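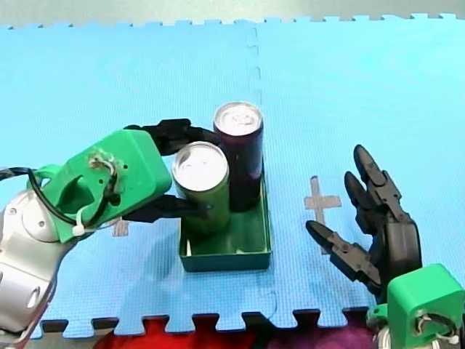 Man habe den Stopp zuerst für einen Stromausfall gehalten, heißt es aus der Werkstatt von Celtley in Comerach. Dann blieb aber nur ein Arm stehen, der andere fuhr weiter. Nach Angaben der Firma reagierte die Steuerung 341 Millisekunden lang auf keinen Befehl, auch auf den Notaus nicht. Verletzt wurde niemand.

Der Fehler trat beim Umsetzen von Getränkedosen auf, einer Aufgabe, welche die zweiarmige Anlage Osman seit dem Frühjahr übt. In 1135 Durchläufen gab es drei solche Aussetzer, alle mit demselben Kabel am Greifer. Celtley vermutet einen Wackelkontakt – bewiesen ist das noch nicht. Der Zulieferer Arwood prüft jetzt den Stecker und will im September einen Bericht vorlegen.

Bis dahin darf die Anlage nur mit verringerter Geschwindigkeit laufen, und der Abstand für Personen wurde auf 700 Millimeter erhöht. Für den Notaus wird eine zweite, getrennte Leitung gelegt. Andere Anlagen der Firma sind laut Celtley nicht betroffen.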